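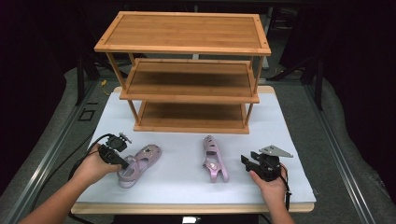
Bench diary, Vukdale shop. Written by the night lead, November

Long one tonight. I am putting it all down before I go to bed or I will remember it wrong.

We came in with a target of 41 good runs on the shoe task. Pick up both sandals, put them on the top shelf of the rack side by side, back off. It is the easiest thing on the Plamomholm list and I had told Lakelport we would have it wrapped up before we moved on to the folding work. We did not get it wrapped up.

The fault is in the left gripper. It started at the second battery change. You squeeze the trigger, the fingers close, and the log says they closed. Then you let go and the fingers open but the log still says closed. It stays that way for a second or two and then jumps to the right number. If you are only watching your hands you would never know. The tool feels fine. I only caught it because I had the width plot up on the side monitor while I was eating, and the left line had a flat top on it where there should have been a dip.

I went back through the night's files after that. The first bad one is file 704. From there on, 26 of them have the flat top somewhere. In some it is small and might be usable. In most it falls right on the release, and the release is the part the robot has to learn. If we train on those, the arm will let go of a shoe and think it is still holding it, or it will wait over the shelf for a signal that comes late. We had something like that in the spring with the cups and it took me weeks to find.

So I stopped recording and we started swapping things.

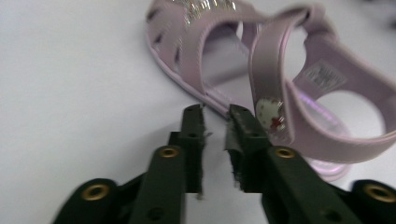 First the cable. I put the spare on the left side and ran ten squeezes. Same fault on the fourth. Then I swapped ports on the hub, left to right. The fault stayed with the left gripper, so the hub is not to blame. Then I took the cover off and looked at the encoder. The magnet was seated. I could not see any dirt on it. I wiped it anyway and put it back together and got eleven clean squeezes, and on the twelfth it hung again.

My guess is the firmware. Furtado sent a new build last week and I put it on the left gripper but ran out of time to do the right one. I should have done both or neither. I wrote it on the whiteboard and then somebody wiped the whiteboard, and that is no excuse, it should have gone in here. I looked back and there is nothing in here about it.

There was also a smaller thing I want on record. On one of the late runs I had the left hand over the rack and the fingers opened by a small amount when I had not touched the trigger. It was not much. On a hand tool it does not matter. On the arm it would matter, and the arm uses the same board. I have put a red tag on the arm and pulled its fuse. It is not to be powered up by anyone until we know what that was. I put a note on the door too.

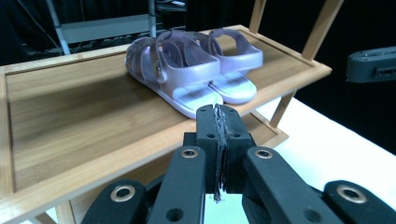 The right gripper gave no trouble at all. I went through every one of its files from tonight and the opens and closes are all where they should be. It still has the old build on it. The placing itself is in decent shape, which makes this more annoying. With both sandals up on the tray, side by side and toes to the front, the task counts as done by our own sheet, and a person scoring it by eye would pass it. The bad part is all in the numbers. That is why I want the check changed. Right now we score the end position and nothing else. I want the width trace looked at on every run, even if it slows us down.

Around midnight I wrote to Furtado with the plots and the twelve-squeeze test. No answer yet, but it was a bad hour to write. I asked them two things: what changed in the filtering between the builds, and if I can get the old one back without sending the unit in.

For tomorrow:
Roll the left gripper back if they send the file.
Run the squeeze test, both sides, 41 squeezes each - same as a full night's count.
Move the 26 bad files out of the main folder. Do not delete them.
Tell Lakelport the date is going to slip.
Arm stays tagged.

My wrist is sore from squeezing that thing. Lights off at 2.

3 comments | 0 shares
Contact | Copyright Vukdale bench diary | Back to top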